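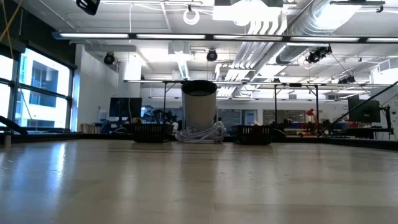
The big table, with the baskets, the bin and the cable.

I would like to speak up for the drawer. You have one. Everybody has one, and most of us have been told at some point to be ashamed of it. It holds chargers, adapters, cords with an unfamiliar end and at least one small block of plastic that hums when plugged in and does nothing else. The current fashion is to abolish the drawer and put in its place a System.

I have lived under several Systems. At home I had the Torholm, a set of nesting trays that promised a place for everything and delivered a place for 50 things, all of them the size of a lipstick. At work we had the Hastholm, which was a wall rack. We hung the cords on it by length. Then somebody needed a cord, took the right one, and hung back a wrong one, and from that afternoon on the rack was a drawer that happened to be vertical.

What we have now is two black baskets and a tall bin on the far side of the big table, with a heap of white cable at the foot of the bin. As a filing method this has its critics. I used to be one of them. I wrote a memo in March proposing labels, and I stand by the grammar of it.

My complaint against the tidying industry is that it has never met a power adapter. It has met sweaters. A sweater can be folded, and you can tell from across a room that it is a sweater. You can hold it and ask how you feel about it. Try this with a wall plug and you will feel nothing, except possibly the prongs. The only question worth asking a wall plug is what it belongs to, and it won't tell you.

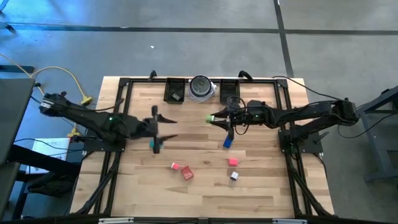

Vol. 2, p. 50

Color is supposed to solve this. Every organizing book I own (I own too many, and they are in a pile) has a chapter on color. Red for this, blue for that, pink for whatever the author's children own. The theory is lovely and lasts until you put the things on a table. There you have a red one, a blue one, a pink one and a couple of greens, and all you have learned is that manufacturers have noticed people like colors. The red one doesn't charge the red thing. I tried it. I tried it twice, the second time with some force.

There is also the matter of shape. Chargers used to be black and ugly and look like chargers, and you could find one in the dark by its general air of resentment. Now they come rounded and cheerful, like bath toys. I have picked one up believing it was a box of mints. I have also, and I take no pride in this, spent part of a morning looking for an outlet for a box of mints.

And then there is the printing. Somebody decided that the one fact you need about a power adapter should be set in gray, in type suited to the legal page of a dollhouse newspaper, on the face with the prongs on it. You can therefore read it only while it is unplugged, and you only want to read it when you are already on your knees behind the desk.

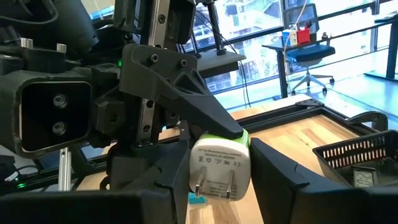 The Shared Equipment Desk

"MADE IN CHINA" is always legible. I have nothing against knowing that. But I have never once stood in front of a dead tablet and wondered what country to turn to. Next comes the row of little certification symbols, which I assume are reassuring to somebody, and the words POWER ADAPTER, in case you had taken it for a ham. The numbers are in there too, I'm told. Bring a magnifying glass and turn it right side up, because you will have started with it upside down. Everyone does.

The Cirkard people will sell you a cure, a label printer the size of a sandwich. We borrowed one. It has its own charger, which had no label, and which went into the left basket and hasn't been identified since. The Ndung'u method, which a friend swears by, has you tape each adapter to the device it serves. I admire its clarity. I also own a lamp that now looks as if it is in the hospital.

So I come back to the baskets. Their great virtue is that they make no claims. A labeled compartment that says PHONE and contains a camera battery is a lie, and you lose a little faith every time you open it. A basket says only that there is stuff in the vicinity. You go in with low hopes and both hands. You take everything out, spread it on the table, find the one you want fourth or fifth, and in the meantime you have seen all the others.

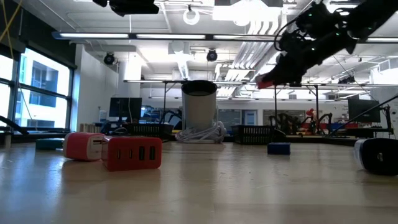 I count that as maintenance. The spreading out is when you find the swollen battery that should have gone to recycling, and the cord with a split in it, and the thing you reordered last month because you were sure it was gone. People with perfect racks never have this experience. They go straight to the correct hook and leave, and their split cords hang there in order of length.

I will grant the other side two points. One, the cable on its own should be coiled, and coiled by somebody who means it, since cable left in a heap gets ideas. Two, the spreading out has to be followed by a putting back. This is where my own practice has been weak, and where my colleagues have been generous with their comments.

But I won't go back to the rack. If anyone wants it, it is behind the door, with a cord on it that fits nothing we own.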